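Kitchen table notebook - Wednesday, after lunch

Pin-yu asked me to write down how we lay out the play kitchen while I still remember it, so here goes (sorry, it will wander). The plate goes near the top of the table with the cup on its right, and the toaster oven keeps its own side. Everything else may roam! 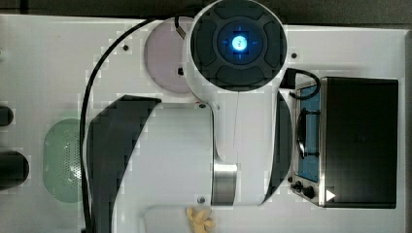
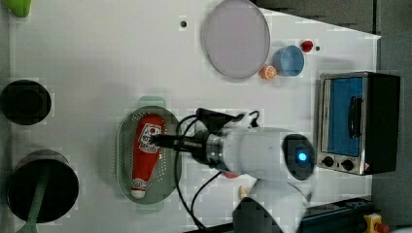
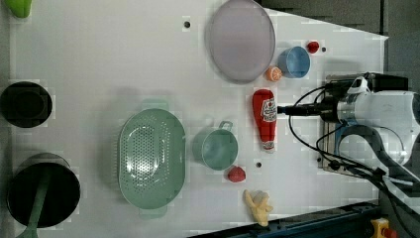 I do love the mint green colander. Begoña found it for us in June, and it has been a landing place for fruit, sauce and once my car keys ever since. The oval shape takes a bottle lengthwise very nicely - a round one would have been hopeless, I think, and Isamu agrees, though he still wants a deeper one from Divel.

The little fruit wanders off most. Nuria fished the strawberry out from under shelf 3 this morning, so please put the small pieces back in the Berano box before you go home, and the black pot and bowl on the bottom shelf.

Still to do: wipe the table, ask Po-yen about a second cup, and find the box lid. Next layout at 11, and I'll bring the good tea.

2 comments - 3 shares

Grirkeo workshop notes | Contact | Back to top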